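Search this site
Search
Reading time: 4 min

# Bakberg bench logs: README

Last edited 17/12/2018 by me, Alfredo. I'm on the packing side at Trokwood, so if you're after somebody with a robotics degree you want So-yul Yeo, and she's copied in on everything anyway.

## What's in the folder

Logs from the two-arm bench at our Cundstead site, which everybody calls Bakberg after the project name on the purchase order. There are 3,367 runs in all. A run is one go at a small pick-and-place job, from the start button to the stop button, whether or not it came off. I left the duds in! Ye-rin Lim wanted them kept and I think she was right, you learn a lot more from watching a block skid off sideways.

- `runs/` has the recordings, one folder each
- `notes/` has what the operator typed in afterwards (spelling as found)
- `shifts.csv` says who was on and for how long
- `old/` is the first 205 runs, done before we moved the arms further apart. Don't mix them in with the rest

## Who did the work

People from packing, mostly. When the arms came in September the plan was for Cheon to send their own operators over, and Deok-su Ryu (our shift lead) said hang on, we've got a whole line of people who've been putting small things next to other small things for years. So we got two days' training each and then a rota. I was sceptical, I'll admit it. I've ended up doing 400 of the runs myself and I quite like it, though my shoulders don't.

## What changed for us

I'm putting this in because Kyung-hwa Tak asked for it, and she's the one who has to answer questions from the other sites.

Bench time counts as normal hours at normal rate. It didn't for the first fortnight, when it was down as "training", and there was a bit of a row about that. It's sorted now and the back pay went through.

You sit down more. Good for knees, bad if you used the line to keep warm (bring a jumper, the bench room is freezing in the mornings). You also talk less, and I miss that more than I thought I would. We've started doing the handover as a proper chat over tea and I'd tell any other site to do the same from day one.

As for jobs, the thing everyone asks: no one has been moved off packing yet. We've been told the arms are for the fiddly sample packs, the ones we all moan about, and I've got that in writing. I'd still like to see what the letter says next year.

## Using the logs

Each run has a start position, an end position and a result: `ok`, `part` or `no`. "Part" means it got there but you wouldn't send it to a customer. We argued over that one a lot and different people mark it differently, so check the initials in the notes if it matters to you.
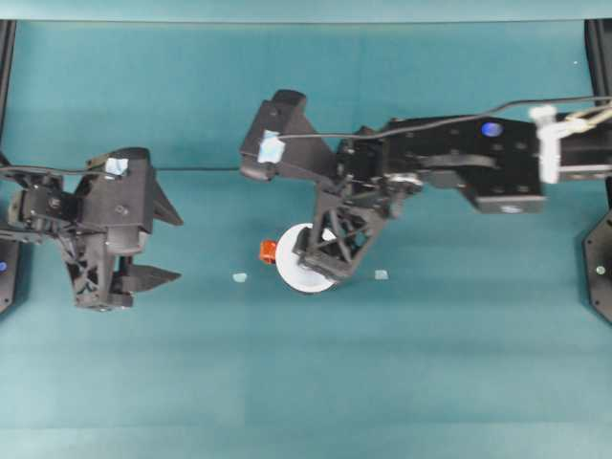

Speed is the other thing to be careful with. New people are slow, then they get quick and careless, then they settle somewhere in the middle. If you average the lot you'll get a number that doesn't describe anybody, me included. Sort by operator first, then by date.

Please don't use `shifts.csv` to rank people. Kyung-hwa agreed that with us before we let the names go in, and we'll pull the file if it happens.

## Known problems

- The clock was an hour out for a while, fixed from run 3,000 onwards
- Some notes are just "fine". Sorry, some of those are mine
- Result codes in `old/` are lower case and upper case all jumbled up
- Two operators share the initials SY. So-yul's have a dot after them

If you find something else, tell me or Ye-rin and we'll add it to the list. It may take us a week or so, we both still do the line in the afternoons.

Contact: Bakberg bench, Trokwood, Cundstead | © Trokwood | Back to top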